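Room lighting & furniture > Shared and rented spaces

Too many ceiling lights, one small table: how do I make a big white room less like a dentist's?

Posted by Sunil Dewan in March

We took over a large open room at Handavcombe, 139 square meters according to the lease, and I was put in charge of making it pleasant, having once owned a nice lamp. The ceiling is white and has long fluorescent fixtures all over it. There are also dark pendant lamps hanging at the far end, which I like a great deal and which are doing nothing for anybody standing in the middle.

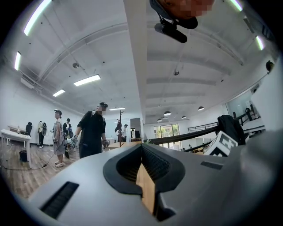
Fluorescents overhead, dark pendants down at the far end.

By 3 in the afternoon everyone has a slight headache and blames the coffee. I can't rewire anything. The landlord wants two weeks' notice for a picture hook, so you can imagine how he feels about conduit. Someone suggested the Akanda clip-on diffusers, someone else said to take out half the tubes and live like moles. The budget would cover a decent dinner for four.

Second problem, possibly the same problem: the furniture. We have light tables with white legs and the power never reaches them, so there are strips and cables on the floor. I'd like it to look as if somebody planned it. Any ideas welcome, including unkind ones.

Anjana Debnath
Member, 18 replies

Ask the landlord which fixtures are on which switch before you buy a thing. In our last place we had bought diffusers for the whole ceiling and then found a second switch behind a filing cabinet. Half the lights went off and the room was fine. We still have the diffusers if you want them, they don't fit anything.

If it really is one switch, have the building's electrician swap the tubes for a warmer color. Don't do it yourself, some of the newer ones need the fixture changed and you will find that out standing on a ladder. Then put two or three floor lamps in the middle, where your pendants can't help, and keep them away from the walkway. Shades in linen or paper. Clear glass just moves the glare down to eye level.

I wouldn't touch the pendants. Put a table under them and people will go and sit there without being told.

Rezaul Sikder

paint it beige

Piyumi Bhattacharjee
Regular

Beige will not save anyone, Rezaul. 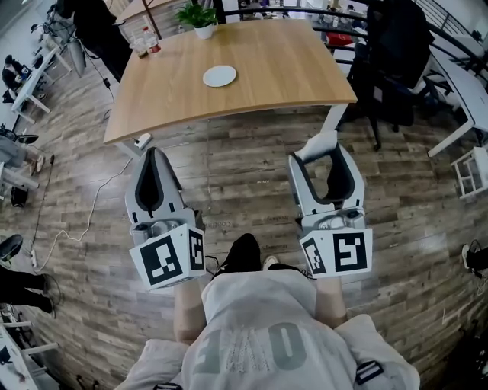 For the cables I'd start with the table, Sunil, and leave the lamps for later. Pick where it's going to live and stop moving it, then run one strip to that spot and fix it under the top with screw-in brackets, if the tables are yours to drill. At the moment you have a power strip on the floor under the near corner and a white cable wandering across the planks to another strip, and plugging one strip into another is a habit to break whatever it looks like. One strip, one wall outlet, a cord long enough to get there. Where it has to cross open floor, use a flat rubber cover in gray or brown, near enough to the planks that people only notice it with a toe. I had the Pirkex one and it curled at the ends after a month, so buy something heavier.

Keep the little potted plant. It's working very hard over there at the far edge, and it could use a bigger friend on the floor.

Sunil Dewan

Found a second switch. It was behind the coat rack. I have told everyone it took days of research. Floor cover is ordered, plant is getting a friend, and Anjana, please keep the diffusers.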